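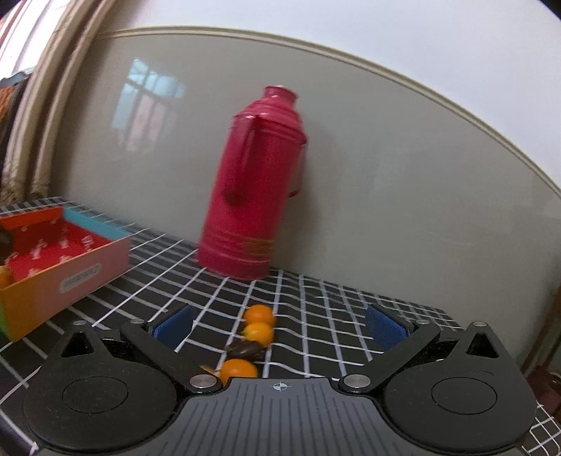
Small round things keep rolling off my sorting table

Posted in Home & Crafts, Tuesday, September 20, 2022

I've been putting together little autumn bowls for our street sale, and my table is driving me nuts. It's a folding one from 1975, it was my aunt's, and I keep a black cloth with a white grid on it because I like having lines to sort along. Little orange fruits, cork balls, dried bits and pieces, it all goes down on the cloth first and then into bowls. The trouble is the floor in my back room slopes, so anything round takes off toward the window! I have 20 bowls to fill and I've already stepped on one fruit. Do I need a different cloth, or a different table?
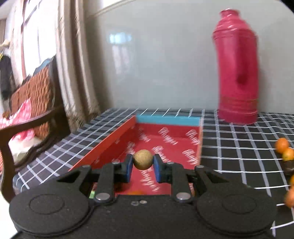

brakmont_attic
Regular member, 289 posts

Keep the cloth, and put a tray on top of it. Mine is a shallow red one with a logo printed all over the inside, nothing fancy, and the low sides are plenty for cork balls. I do the round stuff in the tray and leave anything flat or wrinkly out on the cloth — it isn't going anywhere. If your tray is slick, cut a piece of shelf liner for the bottom. I got a roll at Helirel in July and still have most of it.

One more thing, go easy on how many you tip in at once. I used to dump the whole bag and then chase the last few into the corners with my fingers, and that took longer than picking them out of the bag would have.

jurport_jo
New member

get a level and fix the table. fold up some cardboard under the two low legs, took me 5 min

Abubakar
Regular member

Cardboard works until somebody bumps the table, so I'd do both. Also (sorry, a bit off topic) I'd leave the fresh fruit for last. I filled mine a week early one year and had to redo the lot. Cork and dried stuff can sit for ages. What kind of bowls are you using? If they're the shallow ones you may have the same problem all over again at the sale.

Related
Keeping a tablecloth from sliding on a folding table
Can I paint cork balls?
Best liner for a slippery tray
Uneven floor in back room, where to start
Kumquats or small mandarins for a table bowl?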